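Ticket 420 – Towel bundles too thick for the basin
Opened by: Flor Rengifo
Status: Waiting on reply

Hello all, and sorry for the long note! I've been folding the light blue striped towels the way the Cosstead sheet says (long halves first, then over again), and I can't get a full set to sit level in the basin at our end.
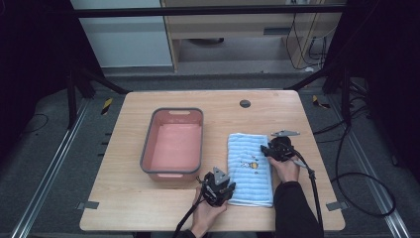

Pink basin and folded towel on the wooden table.

Nilton Condori, Saturday
Thank you, Flor, no need to be sorry. Could you check the side of the fold for me? The layers do stack up on terry – I had the same grief at Pruldale – and the hem band adds a bit more.
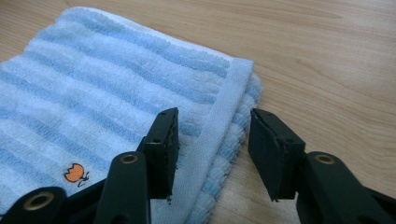 Side of the fold, with the white hem band.

Flor Rengifo
You're right, it's a thick, rounded edge. I'll try thirds tonight, with the little embroidery still facing up, and write back after my shift.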